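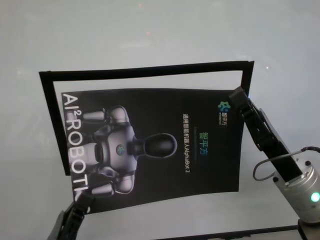

*Crédit photo : projet Seyoum, banc d'essai Pedevow*

**Ticket : écart entre les deux pinces pendant la tenue de feuille**
Ouvert le 7 février 2020, état : en cours

Bonjour,

Nous évaluons la méthode Seyoum (estimation de la tension d'un objet mince par le courant des doigts) sur une feuille imprimée et un cadre noir. Le coin supérieur droit du cadre se plie légèrement sous la pince droite. L'estimateur Grastico donne pourtant une tension nulle de ce côté.

Données : 600 essais, dont 167 avec cet écart. Fréquence d'acquisition : 200 Hz.

Déjà vérifié :

- remise à zéro des deux pinces : pas de changement
- retour à la version de janvier de `Grastico` : même écart
- échange des fichiers d'étalonnage gauche/droite : l'écart passe à gauche
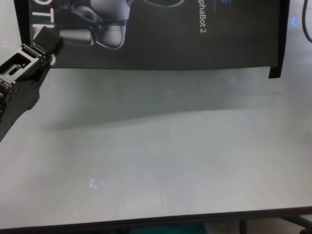 *Fig. 2. Pince devant l'affiche imprimée, vue au-dessus de la table blanche.*

Je pense donc que l'étalonnage de droite est en cause. Est-ce que l'équipe Feseck peut me confirmer le seuil minimal de courant ? Chez nous, il est réglé à `0.04`. J'ai plus de 1 000 lignes de journal à envoyer si c'est utile.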